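10/27/25
bench 2, teardown / rebuild of the donor towers

Picked up where I left off. Whole batch from Bridberg is on the shelf now, labels on, serials typed into the Zurine sheet except the two with the stickers scraped off. Those go last.

Plan for the week: get one tower fully apart and back together with written steps, so whoever does the rest isn't guessing. Cusi want them back running by February and they want the same parts list for every box. Fine by me, less to think about.

Side panel first. Latch on this type sticks, push down THEN pull, don't pry at the corner, I bent one that way last time. Lay it down on the side right away, much easier on the back and the board is flat in front of you.

Blew it out before touching anything. Dust mostly in the PSU grille and behind the front panel. Used up most of a can, need more on the next order.

Drive out next, it's in a blue plastic caddy, squeeze the sides and it slides. Caddy goes with the drive, not in the loose bin!! We had a box of bare caddies in the spring and never matched them up again.

Socket lever was stiff. Opened it and left the bracket up, took a good look at the pins with the loupe before going any further. Nothing bent that I could find. If in doubt tilt the lamp low from the left, a bent one catches the light differently to its row.
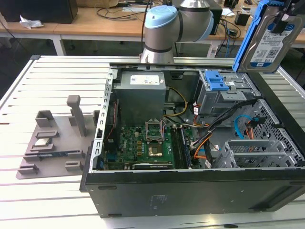
Tower on its side, panel off, CPU socket open. Dell board. Parts tray on the left.

Memory stayed in for now. Want to try it with the sticks as they came before swapping anyting, otherwise I can't tell which change did what. Same with the expansion card along the bottom of the board, leave it until the first power-up is logged.

Cables are the slow part. Yellow bundle off the power supply wants to flop over the middle of the board every time, right where your hands need to be. Twist tie it back toward the PSU while working, take the tie OFF before closing up. Thin red wire down by the perforated rail, route it back along the same side it came from, otherwise it gets pinched when the panel goes on.

The printed tray is good. Gray one, second version. Pockets are deep enough now and things stay where you put them when the bench gets bumped. Still want a lip on the near side. Will ask Movano if they can redo the file, last print from them took 7 days including the mail.

Bench surface — small screws go straight into the grooves in the aluminum. Lost one, fished it out with the magnet. Put a mat under the screw dish at least, or do all the screws over the tray.

Thermal paste: the old stuff was like chalk on the last tower. Alcohol and a lint free wipe, two passes, don't scrape. New paste, small dot in the center. Don't spread it.

Times, very rough. Opening and dust-out is quick. Drive and socket check around 300 seconds once you know the latch. Putting back the cables took me longer than everything else together, so the steps for that need to be the most detailed ones. Will write those up seperately with the connector order.

To do
— order air cans, wipes, twist ties
— ask Cusi if they want the old drives wiped here or sent as is
— check what paste we have left, the tube in the drawer is nearly flat
— second tower, same steps, see if the list holds up
— find the other loupe

Stopping here, next is seating the CPU and first power-up.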